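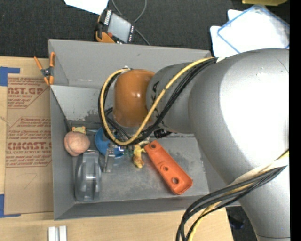 Junhao Dong wrote in to say that newspaper works fine in wet cleats, but only if you change it after the first hour, and that most of the smell people complain about comes from leaving the same damp wad in until the next practice.

He's right, and the original version of this page didn't make that clear. I have rewritten the section on drying and added some notes on balls, shin guards and goalkeeper gloves while I was at it.

Updated 11/13/18

Cleaning and Looking After Soccer Gear at Home

Drying wet cleats

Take the insoles out first. They hold more water than the shoe does, and a cleat with the insole left in can still be damp two days later. Stand the insoles on edge against a wall.

Loosen the laces all the way down and pull the tongue forward. Crumple plain newsprint into loose balls and push it into the toe, then fill the rest. Don't pack it so tight that the upper bulges. Change the paper after an hour, again before bed, and check it in the morning. If the paper comes out dry, the shoe is dry.

Glossy inserts don't absorb anything. If you no longer get a paper, use packing paper from deliveries, paper towels or an old cotton dish towel torn into strips.

Keep cleats away from radiators, heating vents, wood stoves and the clothes dryer. Heat weakens the glue at the toe, and the sole starts to peel there a few weeks afterward. Leather goes stiff and cracks across the bend. A small fan on the floor, pointed at the open shoes, does the job overnight without harming anything.

Getting mud off

Wet mud smears. If the field was heavy, bang the soles together outside to get rid of the big pieces, then let the rest dry and take it off with a stiff brush. An old vegetable brush is good for the sole plate and an old toothbrush for around the studs. A wooden chopstick or a popsicle stick will get out what's packed in the corners. I used to use a flathead screwdriver and put a gouge in a nearly new pair.

For the uppers, use a cloth wrung out in lukewarm water with a drop of dish soap. Wipe, then wipe again with clean water. Don't hold the shoe under the faucet, and don't put it in the washing machine, even in a bag.

White soles that have gone gray or green can be brightened with baking soda and water mixed to the thickness of toothpaste. Scrub it on, leave it ten minutes and wipe off. Keep it off colored uppers.

Leather conditioner

Only for real leather. Most cleats sold now are synthetic and conditioner just sits on the surface collecting dirt. On leather, use a very thin coat after the shoe is fully dry, rubbed in with a finger, and buff off what's left after fifteen minutes. Three or four times a season is enough. I use the Drescombe cream in the flat tin because the hardware store stocks it, but any neutral leather cream is fine. Avoid anything tinted.

Replaceable studs

Take them all out at the end of the season, and once in the middle if you play on wet ground. Rust in the thread is the usual reason a stud won't come out in March.

Brush the threads dry and put one small dab of petroleum jelly on each before it goes back. Turn them in by hand until they stop, then a quarter turn with the key. Overtightening strips the socket, and there's no good home repair for that.

For a stud that is already stuck, put a drop of penetrating oil at the base and leave it overnight. If the key slips because the flats are worn, grip the stud with locking pliers and turn slowly. You'll ruin the stud, so have a spare ready. Wipe off any oil that got on the sole plate or it will pick up grit.

The Grolberg key that came with our first set was too soft and rounded off within a season. A steel one costs a few dollars more.

Grass stains on jerseys, shorts and socks

Treat them before washing. Once a grass stain has been through a hot dryer it's usually there to stay.

Mix one part white vinegar with two parts cold water, dab it on and leave it for half an hour. Then rub in a little liquid detergent with a soft brush, working from the back of the fabric if you can. Wash cold.

For clay or red dirt, do the opposite and let it dry completely first. Shake and brush off what you can outdoors, soak in cold water with detergent for an hour, then wash.

Turn jerseys with printed numbers inside out. Wash them on cold with no fabric softener. Softener leaves a coating that traps sweat smell, and it shortens the life of the printing too. Hang to dry. If a number has started to lift at a corner, cover it with a sheet of parchment paper and press with a warm iron (no steam) for a few seconds at a time. Let it cool before you touch it. Test on the inside hem first.

Tape residue on socks comes off with rubbing alcohol on a cotton ball. Do it before the wash.

Shin guards

They need washing far more often than they get it. If the guard slides out of the sleeve, the sleeve goes in with the socks and the shell gets wiped with soapy water. If the padding is glued on, hand wash the whole thing in the sink, squeeze it in a towel and dry it with the padding facing up.

For smell that won't go, sprinkle baking soda on the padding, leave it overnight and vacuum it off with the brush attachment. Putting them in the freezer doesn't help. I tried it for two weeks.

Velcro straps that no longer hold are generally just full of lint. Pull it out of the hook side with a fine comb or a piece of duct tape.

Goalkeeper gloves

Wet the palms slightly before a game and wash them after. Put the gloves on, run lukewarm water over them and rub the palms gently together with a little baby shampoo or glove wash until the water runs clear. Take them off, press the water out from the fingertips toward the wrist and don't wring. Dry at room temperature, out of the sun.

Don't store them palm to palm. The latex sticks to itself and tears when you pull the gloves apart. Lay a sheet of parchment or a piece of plastic bag between them.

Small tears in the palm can be slowed down with a thin smear of flexible fabric glue, left to cure for a full day. It won't give you any grip in that spot. Save those gloves for practice.

Balls

Wet the needle before it goes in the valve, every time. A dry needle pushes the valve out of line or punches straight through into the bladder. A drop of glycerin or silicone oil is better than water, and saliva is better than nothing. Don't use cooking oil.

The correct pressure is printed near the valve on most balls. Go by that, and use a gauge. Squeezing with your thumbs tells you very little, especially in cold weather, when a ball that was right in the kitchen will be soft by the time you get to the field.

Slow leak: pump the ball up, put a drop of soapy water on the valve and watch for bubbles. If the valve is leaking, a couple of drops of glycerin and a few strokes with the needle will often reseat it. If the bubbles come from a seam, the bladder has gone. Sealants like the one Salgado sells can keep a backyard ball going for a while, but they make it heavier on one side and it won't roll straight.

Let a little air out of balls you're putting away for the winter. Store them indoors. A garage that freezes is hard on the glue between panels.

The gear bag

Empty it the same day. Everything else on this page is easier if you do that one thing.

Turn the bag upside down outside to get the turf pellets out. For pellets in the washing machine, run a rinse cycle with nothing in it and wipe out the door gasket afterward. They collect in the fold at the bottom.

Most nylon bags can be hand washed in the tub with laundry detergent. Check for a cardboard stiffener in the base and slide it out first. Ours had one and it turned to mush. I cut a replacement from an old plastic cutting board, which has lasted better than the original did.

A rack for drying

You don't need to buy one. Take a length of 2x4 and drill holes along it at a slight upward angle, then glue in lengths of thick dowel. Each dowel holds one cleat upside down. Space the holes eight inches apart for adult sizes. Sand the ends of the dowels round so they don't snag the lining, and screw the board into the studs with a tray underneath for the dirt.

If you want a ready-made one, the wire rack from Flikville holds four pairs and hangs over a door. The hooks scratch paint, so stick a strip of felt on the back of each.

Readers' notes on this page are up to 121. I do read them, but it can take me until the weekend to answer. Someone asked in September about removing permanent marker from a ball: rubbing alcohol on a white cloth, a small area at a time, and stop if the color of the panel starts coming off with it.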